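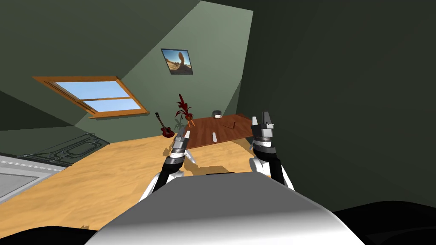
How to Refresh an Old Wooden Table with Oil

My grandmother's table has been through five kitchens, three moves and more spilled gravy than I care to think about, and it still gets an oiling from me every December before the family comes. I've been asked to write down how I do it so many times now (hello, Gunther Voß, I finally got around to it!) that I thought I'd put the whole thing on one page, with all the little bits I usually forget to mention over the phone.

You don't need to be handy for this. You need a free weekend, a window you can open, and enough patience to leave a table alone overnight, which in my house is the hardest part by far.

What you'll need

A bottle of furniture oil. I use Wudetti, the clear one, but any oil meant for indoor tables will do.
Sandpaper in 120 and 180 grit, plus a sanding block
Mild dish soap and two buckets
A good pile of lint-free cotton rags (old T-shirts are lovely)
Thin gloves
A metal can with a lid, filled partway with water, for the used rags

First, find out what's on it now

Put a few drops of water on the top, somewhere toward the middle, and go make yourself a cup of coffee. If the drops have soaked in and left a darker patch when you come back, the wood is thirsty and you can go ahead. If they're still sitting there like little beads, there's probably varnish or wax on top, and oil won't get past it. Old varnish has to come off first, and that's a bigger job than the one on this page. Wax you can usually clean away with mineral spirits, with the window open and nothing lit nearby.

Also take a look underneath. If what you see there is chipboard, you may have a veneer top, and veneer is thin enough that I'd skip the sandpaper altogether and only clean and oil it.

Step 1. Wash it

Mix a small squirt of soap into a bucket of warm water, wring your rag out until it barely drips, and wipe the whole top along the grain. Then do it again with plain water from the second bucket. Dry it off with a towel and let it stand overnight.

Step 2. Sand lightly

Start with the 120 and go with the grain, always, even around the rings and scratches where you'll be tempted to scrub in circles. I did circles once on a bench from Gernholm and I can still find every one of them when the sun comes in low. Move on to the 180 once the top feels even under your hand. Vacuum up the dust, wipe with a barely damp rag, and let it dry again.

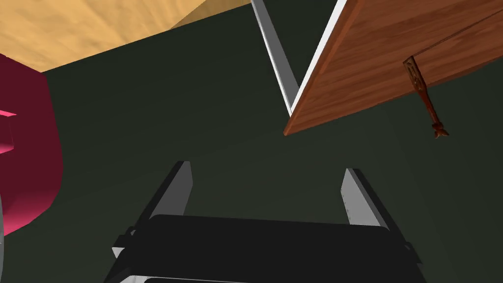 Step 3. Put on the first coat

Pour a puddle no bigger than a cookie onto the wood and spread it out with a folded rag, working in long strokes from one end to the other. Don't forget the edges! Check your bottle for how long the oil should soak; mine says 28 minutes, which is oddly exact, but I set the timer and do as I'm told.

Step 4. Wipe off everything extra

Take a clean rag and rub until it glides and comes away nearly dry. Anything you leave behind will turn sticky, and you'll be peeling newspapers off it for weeks.

Step 5. Wait, then do it again

Leave it overnight, or longer if your bottle says so, and repeat steps 3 and 4. Two coats is plenty for most tables. Mine got three the first year, the poor dry thing.

About those rags

Please take this part seriously. Rags with drying oil on them can heat up and catch fire all by themselves when they're bunched up. Drop them straight into the can of water, put the lid on, and ask your local waste center how they want them handed in.

Afterward

Go easy for the first week: no hot dishes, no wet glasses, no tablecloth. After that, set the table and enjoy it.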